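Workshop notebook, Clondness
December, started 8.40 am

Wire and string offcuts, continued from the previous page. The aim for this week is to get the whole lot out of the mixed drawer and into bins by colour, so that whoever is making up harnesses for the Rallo job can reach for a colour and get it. Blue bins on the wood-grain table, same as last time. 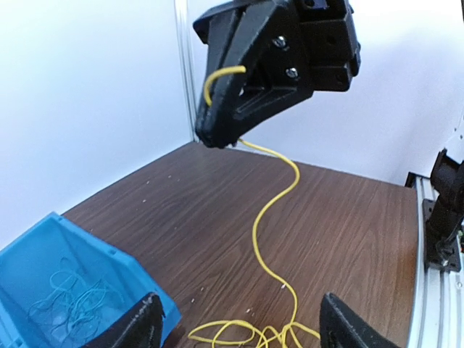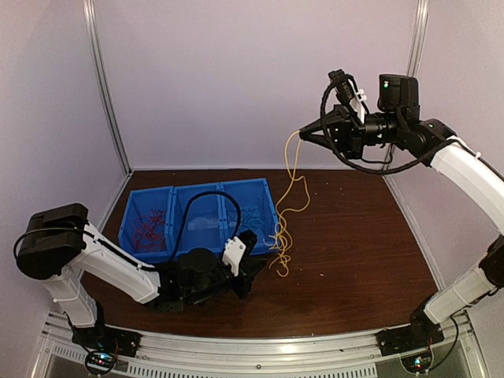 Yellow wire, partly in the bin and partly on the table (first). Three-compartment tray with red on the left (second).

Notes on the yellow first. It's the thin insulated stuff, and it holds whatever bend you last put in it. A coil that was wound neatly goes into the bin neatly and more or less stays put. A length that has been pulled off a spool in a hurry will not lie down for anything. I'd like to start winding each length round a hand before it goes in and giving the end one turn through the middle. Takes a few seconds. No tape, the glue goes gummy in summer and ends up on everything.

The loose ends catch. If one end hooks over something and you lift, the rest of the tangle comes up with it, and then you're sorting the same pile again. Find both ends before lifting. I wrote this down in the last notebook too and still forget.

The red string is a different problem. It's soft, so it doesn't spring open like the wire, but it mats. Once a heap has been pressed down in a compartment you can't pull a single piece out of the top. Tried teasing one apart with a blunt darning needle, which was slow but left no fraying. Don't use the pick set for this, it splits the strands.

The pale blue string is easier to handle than the red but hard to see against a blue tray. I keep thinking a compartment has been cleared and then finding a length curled up against the wall. Would rather have it in something white or grey. Babak Kiani thinks there are grey trays left over from the Kisby order, on the high shelf behind the heat-shrink. To check.

Lengths and stock
Spool label on the new yellow says 512 m. Haven't opened it and won't until the offcuts are used down. Anything under a hand's width is scrap and goes in the copper tin, even if it looks useful. Last year's scrap came to 1,330 g on the bench scale, most of it short ends that had been kept for no reason I could work out.

Parts request 322 is for more divided trays, same width as the current one. Deligiannis quoted on them but the dividers in their drawing were lower than ours. I want the high dividers. With low ones the string creeps over into the next compartment every time the tray gets carried. Have asked for a revised drawing, no reply yet.

11.15 am
Babak came by and suggested sorting by length within each colour. I don't think we have the room. Colour first, then see. He also pointed out that the labels on the bins face the wall when the bins are pushed to the back of the table, so nobody reads them. Fair enough. Will move them to the short side.

Table surface: wiped with the damp cloth, not the solvent. Short bits of yellow show up well on the brown but red ones disappear into it, so run a hand over the top before putting anything flat down. I found two pieces under the cutting mat yesterday.

Things to change for next time
Single deep bin for wire, divided tray for string. They want different containers and I've been treating them as one job.
Wind before binning, always.
Leave one compartment free for pieces that need untangling, so they don't go back on top of the sorted ones.
Write the colour on the bin in paint marker. The paper labels curl.

2.30 pm
Checked the high shelf. Two grey trays, both without dividers, one with a cracked corner. Took the good one down and washed it. It's drying by the sink, please leave it there. Pale blue goes into it tomorrow once I've cut a strip of card for the middle.

Still to sort: green, the thick black, and the bag marked "misc" that came over with the Rallo parts.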